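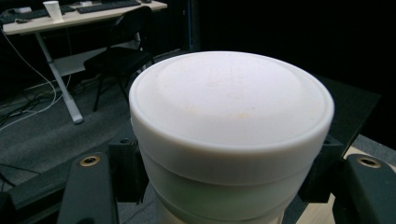

Come and teach with us: paid demonstrators wanted for the Bright project

Posted 5/17/22 by Effie Munro, Herkia

We are looking for people with steady hands and a fair bit of patience to join us for the next stretch of Bright, our long-running effort to teach robots ordinary household and office jobs by showing them how. If you have ever taught a child to tie a shoe, or talked a parent through a new phone without grabbing it out of their hands, you already know something about the work, and we would love to hear from you. You do not need a degree, you do not need to write code, and you do not need to have been near a robot before. Quite a few of our best demonstrators came to us from kitchens, sewing rooms and stockrooms, and one used to tune pianos.

What the work is like

Most of your time will be spent with a hand-held gripper. You squeeze, the two fingers close, and you use it to do a task that you would normally do with your own hand: pick up a container, carry it across a table, set it down, let go. A camera rides along on the tool and records what the fingers are doing and what is around them. You will do a task, reset everything, and do it again with the container in a slightly different spot or turned a different way. Then you will do it again after that! It can be soothing or it can be dull, depending on your temperament, and we would rather tell you now than have you find out on your second morning.

The other part of the work is remote control. For this you sit at the Vultness station, which has a pair of handles and a screen, and you move a full-size arm on the other side of the room. It feels strange for the first day or so (everyone overshoots, and everyone apologizes to the arm) and then your hands begin to settle down. We start all new people on the hand-held tool and move them over to the station once they are comfortable, usually in the second week. If you find you much prefer one over the other, tell us, and we will do what we can with the schedule.

The tasks themselves change often. At the moment we are working on lidded containers and other round things, large and small, gripped from the side. After that come drawers, folded towels, and a set of pouring tasks that I am looking forward to more than is probably reasonable. A wide container asks you to open the fingers well out, come in level and close gently, and we want to see plenty of different approaches to it. Please don't worry about being graceful. Smooth and unhurried is what we are after, and if you bump something or lose your grip, you carry on and mark the attempt as a miss at the end. Those recordings are useful to us too, so there is never a reason to hide one.

Hours and pay

Each session runs 138 minutes from the time you sit down, with two breaks built in, and you are welcome to stretch, snack or stare out of the window during them. We pay $175 per session, and that includes the short training sessions at the start. Nobody may do more than 2 sessions in a day. I know some of you will ask for a third, and the answer is still no - wrists and thumbs get tired well before people notice, and we want you to be able to open a jar when you get home.

We would like to collect 800 good demonstrations for the present group of tasks before we move on to the next, and the project as a whole runs through December. You can sign up for the entire period or for a few weeks, whatever suits your life. All bookings go through Skedport, and you will get a login once you have been in to see us. Please cancel there as well if something comes up, as early as you are able.

Who we would like to hear from

You should be 18 or over and able to hold and squeeze a light tool for a while at a time, with rests. Left-handed people are very welcome, and so are people who have small hands, large hands, or hands that do things a little differently from most. Robots taught by one sort of person pick up one sort of habit, so variety is a real help to us. Glasses are fine. Long dangling bracelets need to come off during sessions, and long hair needs to be tied back when you are at the station.

You should also be comfortable with the fact that the tool records video while you work. Your hands, your sleeves and bits of the room may be in the recordings. We don't record sound, and your name is kept apart from the files. There is a consent form of three pages, which Lorraine Stubbs will go through with you in person, at whatever pace you like, and you may take it home and think it over before signing. If you change your mind later, you may ask us to delete your recordings, and we will do it and write to you once it is done.

Your first visit

Come by for an hour. Lorraine will meet you at the front desk, show you the rooms and let you have a go with the gripper on a few easy things. Bring a photo ID and wear closed shoes. There is no test to pass. We mainly want to see that the tool fits your hand, and for you to see whether you can picture yourself doing this on a rainy afternoon when the coffee has run out. We pay a half-session rate for the visit even if you decide it isn't for you, and there are no hard feelings at all.

How to apply

Send us a short note through the contact form on the Herkia site and put "Bright demonstrator" in the subject line. Tell us a little about yourself, which hours you are generally free, and one thing you are good at doing with your hands. It could be braiding, fixing bikes, frosting cakes, shuffling cards - we enjoy reading these very much and they help us decide which tasks to start you on. A resume is fine but not needed.

Lorraine reads every note and replies to all of them, normally within a week. If you need step-free access, a particular chair height, or someone to come along with you on the first visit, mention it in your note and we will have things ready.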